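Ponley Home & Shop: Robots and Chores, Your Questions

Last updated 11/12/2018

We sell and repair appliances and small shop equipment. People keep asking us about robots, so we wrote down what we tell them at the counter. We don't sell any of the machines discussed on this page, apart from the floor cleaners.

Can I buy a robot that tidies up a room?

No. You can buy one that cleans the floor of a room you have already tidied. The Bronus floor unit we stock does that well enough on hard floors and poorly on anything with a fringe. It will not pick up a sock. If somebody shows you a video of a machine picking up a sock, ask how many socks, and who put the sock there.

But factories have had robot arms for decades. Why not my kitchen?

A factory arm mostly gets handed the same part in the same place all day. Your silverware drawer is a different job every time you open it. Most of what makes a chore a chore is that things end up wherever they end up, on their sides and on top of each other.

What are the research people working on, then?

A lot of it is taking mixed things out of a bin. It sounds like nothing, and a five-year-old does it without being asked (usually onto the carpet). For a machine it means finding one object among others, choosing where to grab it, and getting it out without dragging half the pile along. Shiny spoons are a pain, for one thing, and so is anything lying flat under something else. Look at the one that crosses over the flat beige piece near the front and think about where you would put two stiff fingers. 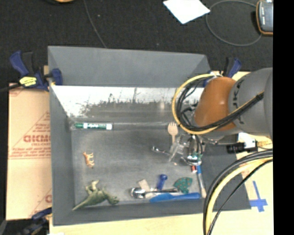
How fast are they at it?

Slower than you. Speed figures get quoted for the best run on a good day, with objects the machine has seen before. We watched a demonstration of the Resard picker at a trade show in May. It was given 40 items and put 23 of them in the tray before the presenter thanked us all for coming. Nobody in the audience was told which 17 would be left for the homeowner, but the forks did badly.

Would one be useful in a small shop?

Maybe, if you have one dull task that never changes. Loading the same blank into the same press is fine. Sorting the returns shelf is a different animal. A customer of ours priced a Nyitrai arm for sorting hardware and was quoted 16 weeks for setup, before a single screw had been moved. He bought more bins and labels.

Also ask who clears the jams. When a vendor says a machine runs "unattended," get that in writing - and ask what happens at night.

Is it safe to have an arm like that at home?

We wouldn't. The big industrial kind is heavy, needs solid mounting, and trails cable. Lighter ones exist and are gentler, but they also lift less.

Should I wait before buying a dishwasher?

Please don't. A dishwasher is a robot that got its job description right: you load it, it washes, you unload it. The loading and unloading are the parts everyone wants gone, and those are exactly the parts still being worked on. Our dishwashers come with a warranty of 2 years on parts.

When will you change your answers?

When a machine can empty a junk drawer it has never seen, in a house it has never been in, with no engineer standing beside it. Bring us one and we'll supply the drawer - there's a good one under the register.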